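I finally gave up on my sourdough starter in December and went back to plain old yeast bread, and I'm so much happier! The starter wanted feeding every day (twice if the kitchen was warm) and I kept forgetting – then I'd feel guilty about a jar of flour. Now I mix the dough before bed, let it sit in the fridge for 24 hours and bake it for 30 minutes while I drink my coffee. The crust isn't as chewy, I'll admit. My sister says she likes it better anyway, and she ate 2 big slices on Sunday with nothing but butter.

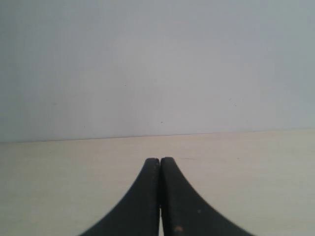 Next I want to try it with some rye.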